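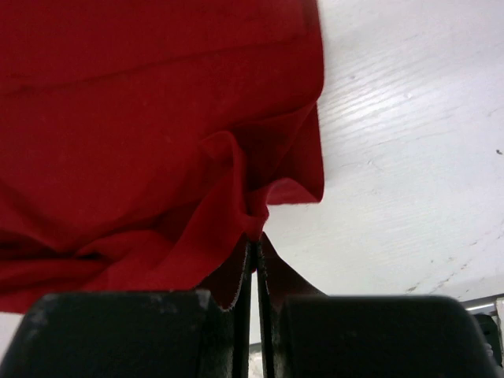
Buy the Plain Gripper First

I spent June comparing two grippers on cloth, and I think most small labs shop for the wrong thing. The Murklow has soft pads and a force readout. The Dow has two fingers with thin inner plates, and it costs far less. Over 80 picks each, the Dow dropped fewer.

A thin plate gets under a fold – a fat pad pushes it away. Beathag Ritchie in Pristbridge disagrees with me and says 80 picks on one fabric proves little. Fair enough. She should run denim.

I would still put the money into a better wrist camera. Most of my misses came from picking the wrong fold.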